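The cable that kept biting us

I promised some of you a post on what happened with the towel folding in May, and then I let it slide because I was a bit embarrassed by it. So, with a cup of tea at my elbow, here goes.

We had been running the two arms on Goltuvar (that's our name for the folding routine, after a village Ayane once got lost in) for most of the month, and it was going so nicely! We were at 117 folds without a proper fault. Then, a little after four in the afternoon, the right arm stopped dead halfway through a lift while the left one carried on as if it were still half of a team. It pulled the towel, the right gripper was still clamped shut on its corner, and something in the left wrist gave a crack I could hear from the kitchen.

I ran in and hit the stop, and then I did the foolish thing, which was to put my hand straight in to free the cloth. The right arm picked that moment to reconnect and jumped back toward its start position. It caught my knuckles. Nothing worse than a bruise, but I sat down for a good while afterward and thought about how much I lean on that button without ever having checked what it does to an arm that has already dropped off the network.

Iker Arroyo came over the next morning and we went through the log together, all 310 lines of it. The right arm had lost its connection 2 times earlier that same day, very briefly, and each time the software had shrugged and moved on. He looked at the slack in the gripper cable, wiggled the plug, and the arm vanished from the screen. Well, there we were.
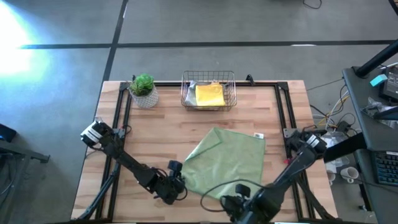

What we changed

The cable first, of course. Slack will snag on a towel sooner or later, so the new one gets clipped along the links with just enough play at the wrist. Then Ayane Sakai rewrote the part that matters more: if either arm goes quiet, both hold still, and neither moves again until a person says so. The stop now cuts motor power to both sides, and I wait 90 seconds before reaching in. Iker thinks that's far too long. My knuckles disagree with him.

The left wrist needed a new gear, and I'm still waiting on a spare to keep in the drawer. I'll write again when we're back to full speed, and if you've found a plug that doesn't work itself loose, please do leave me a comment.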